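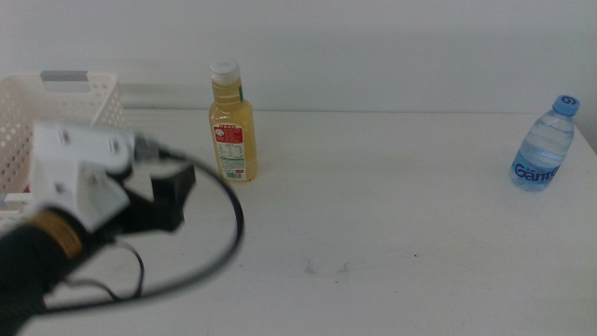
Golelov opens a help-yourself drinks table for August visitors

Golelov is delighted to announce that everyone who comes through its doors in August will be able to pick up a cold-weather or warm-weather drink at no charge, from a plain white table set up beside the reading room. It is a small thing, we know, but our visitors have been asking for it for a good long while, and we are so pleased to be able to say that it is ready at last.

The idea came from Nadja Strebel, who looks after our visitor rooms and who read through all 142 comment cards left with us last summer. Of those, 66 mentioned being thirsty!

"People walk up the hill, they sit down with a book, and then they have to go all the way back to the shops for a bottle of water," says Nadja. "I wanted something simple – a table, a basket and a few bottles, and no fuss about it." 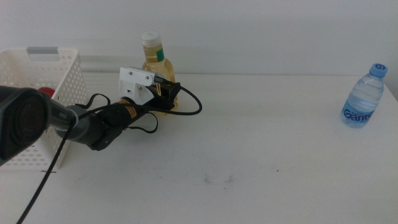
The basket is for anything small that visitors would like to leave for the next person, and it will be emptied each evening before we lock up. Bottles are to stay on the table itself, where they are easy to see and to reach, and we would kindly ask that empties go in the bins by the Skolter entrance.

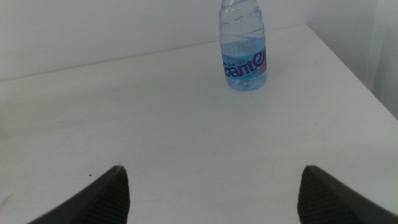
Will there be plain water as well as sweeter drinks?
Plain water will be put out every day, and the choice of other drinks will change from one week to the next.

The table will be open from 3 in the afternoon until closing time.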